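Ticket: Skurnulis course portal, module 4 completion not recorded
Site: Erkside
Status: Pending vendor

Learners on the community coaching course finish module 4 (goal-setting conversations) and stay at 80 percent. Certificate not issued. 107 enrollments affected.

Checked:
- Pass mark set to 40, correct.
- Quiz scores present in gradebook.
- Cache cleared, no change.
- Reflective log over 260 words is saved but not marked submitted. Shorter logs go through.

Attachments:
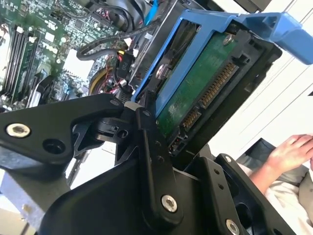
Drive caddy, then open desktop case

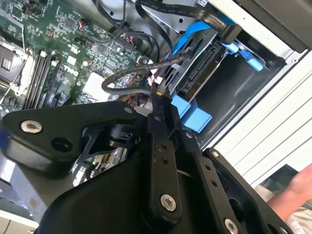

Cause looks like the word limit on the log field, changed in the April update. Limit removed on the Mughal test course and completion recorded there. Clernovau asked to apply the same change to live and rerun the completion job. Tutors told not to reset attempts.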